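Color sorting

Color sorting is a simple and wonderfully absorbing tabletop activity in which small objects are moved from a shared tray into containers matched by color. The version known as Kadura, named after a play set from Iltstead, uses cubes in red and blue, with one rimmed bowl for each color. 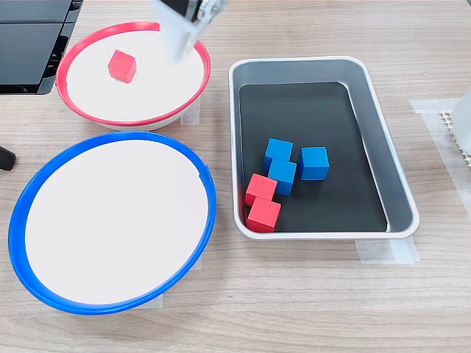 Variants

In the Tivevent variant, two players share one tray and take turns, 3 cubes at a time. Arwel Price's delightful handbook of table games lists 17 more, among them Arruda, a lively race in which every cube must go back to the tray before the next round begins.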